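Jarnska two-arm table kit

Sold by Brundus, a shared workshop in Woletport. Small batches. We build these for our own benches first and then sell the same thing.

In stock: frame sets, gripper plates, cable packs
Back in stock soon: shoulder mounts (left hand)
Out: the old gray clamps. Gone for good, don't ask, Cuiping recycled the last box

What it is

A mounting and wiring kit for putting two small arms on opposite sides of a table you already own. You bring the arms. You bring the table. We supply the metal, the plates, the power splitter, the cables cut to length, the stop button, and a setup file that doesn't fight you.

Made for people building at home or in a club room. Not for a production line, no safety rating, no CE file, nothing. If you need that, call a real integrator.

What's in the box

- Shoulder mounts, left and right, bolted type, 6061 plate
- Two gripper adapter plates (parallel grippers, see list lower down)
- Power splitter with fuse holder
- Stop button, the big mushroom kind, on a 2000 mm lead
- Cable pack, black, sleeved at the ends only
- Overhead post for a camera, camera not included
- Bolt bag, hex keys, thread locker
- Printed sheet with the hole pattern at full size. Tape it down, punch through it, drill

Not in the box: arms, grippers, table, computer, patience.

Fits

Table thickness from 21 to 30 mm with the standard clamp bolts. Thinner than that, put a backing board underneath. Thicker, write us and we swap the bolts, no charge, you pay the stamp.

Arms: anything six-axis in the small class with a round four-bolt base. We have had three makes on it. The adapter ring is what changes, so tell us the make when you order. If you dont tell us you get the plain ring and a file.

Grippers: parallel only. Vy has a suction version half drawn. It's been half drawn since June. Will post when it isnt.

Power: 24 V on both sides. One supply can run both arms if it's big enough, but fuse each side by itself. Fuses are in the bag.

Putting it together

Order matters a bit so read this through once before you start.

1. Table first. Level it, lock the feet, push it against something that won't move. A wobbly table ruins everything after this.
2. Tape the sheet down. Check left and right. Check again, Ostap drilled his mirrored.
3. Drill, deburr, vacuum. Chips get in the clamp threads.
4. Mounts on, finger tight. Arms on. Then torque.
5. Cables. Leave more slack at the wrist than looks right. Move the arm by hand to every corner of the table with power off, and watch the loop at the elbow.
6. Stop button goes where you stand, on the table edge or your belt, never behind an arm.
7. Power up one side at a time.
8. Run the reach check in the setup file. Slow speed. It walks each gripper to the far corners and stops if the two get close to each other.

Plan for an evening. Two evenings if you have to paint.

Notes from our own bench

Cables. We went back and forth on this. First version had the cables in a rigid channel along the table edge, very neat, and it snagged. Second version hangs them loose with a sleeve at each end. Looks worse, works better. You can drape them over a box or shelf behind the arm, just keep them off anything that gets hot.

Table color. Get a matte one. Brown or taupe is fine, gray is fine. Shiny white was bad for us, the overhead camera kept picking up the ceiling lights and Mingxuan lost a weekend to it thinking it was the software.

Keep the middle clear. Put your stuff around the edges and leave the center open as the handoff area. Both arms need to meet somewhere and that's where. We tried it with a rack in the center and the elbows were up in the air the whole time.

Props. We do kitchen things because they're cheap and because everyone has opinions about dishes. Mugs on a stand are a good hard test - the handle has to clear the peg, and the stand will tip if you come in low. Plates in a dowel rack are harder than they look. Start with a basket. Wide opening, forgiving sides, and if the gripper brushes the rim it gives a little.

Appliances. Leave them unplugged while you're learning the reach. A door handle is good practice, live heat is not.

Known problems

- Left mount on early kits has one shallow thread. If your bolt stops short, thats the one. Free replacement, send a photo of the batch sticker
- Thread locker in the bag is the medium kind. One customer used all of it on one bolt. Please don't
- Camera post hums if the table touches a fridge or compressor. Rubber washer fixes it, and we now put one in the bag
- Setup file needs the wrist offset typed in by hand for longer grippers. A proper menu for this is on Mingxuan's list
- Stop lead plug is a tight fit on the first push. Push harder, it clicks

What people wrote to us

"Went together fine. Sheet was the best part. My drill wandered on one hole but the slot covers it." - Guo workshop, second bench

"Could use a longer wrist cable for the side with the bigger gripper. Otherwise happy." - Ostap Didenko

"Instructions say finger tight and then the next line says torque. Which??" - fair, we rewrote it, see step 4

Ordering

Write to the shop desk with: make of arms, make of gripper, table thickness, and whether you want the mounts bare or painted black. Cuiping Liang handles orders and answers most mornings. Shipping is at cost. Pickup at the Woletport door is free, knock loud, the compressor runs.

Returns: undrilled, unbent, in the box. If you painted it it's yours.

Spares are sold single. Mounts, plates, rings, leads, splitter, post, bolt bag. No minimum. Fuses we'll just put in an envelope.

Can I run it with one arm?
Yes. Buy one mount and one plate as spares, comes out cheaper than the kit.

Can I see one first?
Reijo Leinonen keeps a bench set up at the workshop most of the time. Mail ahead.

Does it fit a folding table?
No. Please no.

Will you do a floor-standing frame?
Vy Đoàn wants to. Steel prices say later.

Do you sell the table props?
No, thrift store. Take a ruler for the mug handles, some are too thick for the pegs.
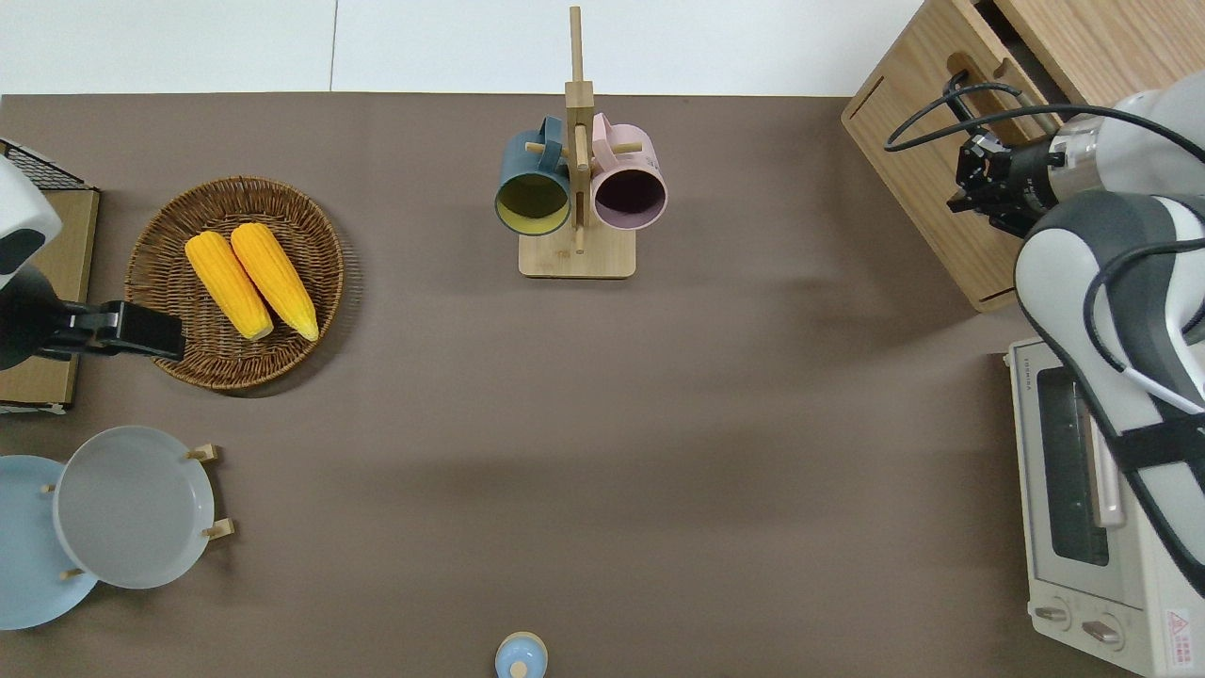 Woletport, 24 July 2022

Bench layout, kitchen set. Mug tree at the back, teal-blue mug and pink one on the pegs, corn in the wicker basket, left gripper over the basket rim. Plate rack near side left. Right arm over the wood box with the cables draped across the top, toaster oven in the corner below. Middle left open as per the notes.

Same mount pattern on the printed sheet. If you want to copy the layout, start with the basket and the toaster oven in opposite corners and fit the racks in after. Ask for the hole sheet by mail if your printer scales things, we'll send a paper one folded. Next batch of left mounts gets packed when the plate comes back from the cutter, get on the list with Cuiping if you want one from it.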